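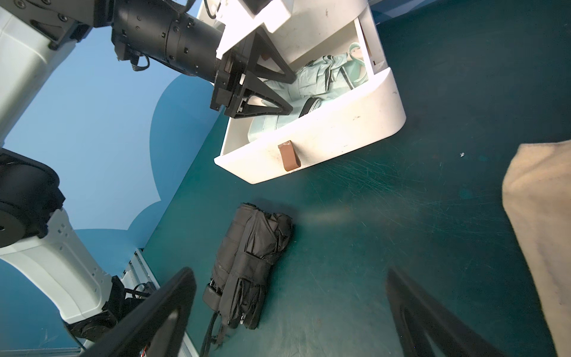
Gripper fingers in a drawer with a folded garment, seen from the wrist camera of the second arm.

Panness Twin-Arm Sorting Cell

The Panness cell handles mixed soft goods at returns and garment-care sites: folded clothing, closed umbrellas, fabric items without a fixed shape. Two arms share one work area. Each arm carries a wrist camera and a two-finger gripper with open triangular fingers.

Function
One arm works inside the drawer or tote. The other stays clear or handles items outside it. Grip force is set per item class in the Monti control software. Items the software cannot classify are left in place and flagged at the operator station.

Operator work
At the Cerkeck returns site in Stalerum, the cell has been in use since September. Before installation, staff unpacked and refilled drawers by hand at standing benches. The bench task is now limited to flagged items, stain checks and repairs. Shift length and crew size did not change. Operators rotate between the cell station and the repair bench every two hours.

"Reaching into drawers all shift was the part people complained about," says Simone Nogueira, shift lead. "Now the complaints are about the flag queue after lunch."

Training takes 16 hours per operator and covers restart, finger replacement and manual release of a held item.

Specifications
Arms: 2
Max. item weight: 7 lb
Rated volume: 4,000 items per day
Noise at operator station: 70 dB(A)
Fingers: black, replaceable without tools
Mounting: aluminum rail

Service
Inspect fingers at each shift change. Clean camera lenses with a dry cloth. Replacement fingers are sold in pairs.

Page revised 21 April 2026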